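Pinmont Waffle-Knit Throw in Dusty Pink
by Gasteo Home

Some things you buy because you need them, and some things you buy because you put your hand on one in the shop and didn't want to give it back. The Pinmont started out as the second kind for us, and by the end of that first April we had sold through everything on the shelf and were writing names down on a list at the counter. It has been part of the Gasteo range ever since, and the dusty pink is still the color people ask for first.

It's a soft, medium-weight knit with a fine waffle texture, made for the back of a sofa, the arm of a reading chair or the foot of a bed. The little raised stitches catch the light nicely and hold a bit of air between them, so the throw feels warm without being heavy — you can pull it over your knees in the evening and forget it's there.
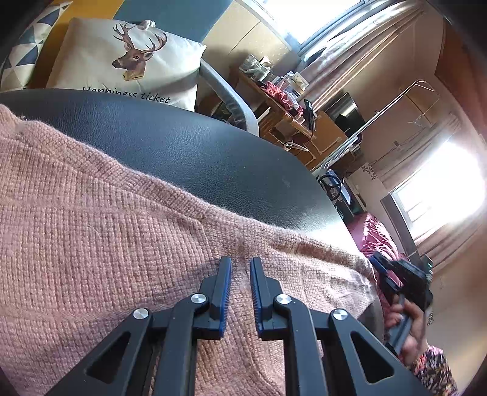 COLOR AND STYLING

Dusty pink can be a shy color on a pale couch, but lay it over a black leather-look seat and it really comes into its own! The pebbled grain makes the knit look even softer, and the ribbed band gives the folds a nice firm line to fall from. We like it with a light cushion or two nearby, something with a bit of fun in it, like a white one with a brown deer and the words "Happiness ticket." Don't fuss over the folding. It looks best tossed down at an angle and left to bunch where it wants to.

If pink isn't for you, the same knit comes in oatmeal, and our Proneck throw has a chunkier stitch for people who like more weight.

SIZE AND CARE

Length is 215 cm, enough to cover most two-seaters from arm to arm. Wash cool on a gentle cycle with similar colors, and dry it flat if you have the room. You may find a little fuzz along the edges after the first few washes, as with most soft yarns, and a fabric comb takes it right off. Please keep it away from the tumble dryer.

DELIVERY

Orders leave our Dvořáček Street store within 2 working days and usually arrive in about 4. Returns are welcome if the throw is unwashed and still has its tag.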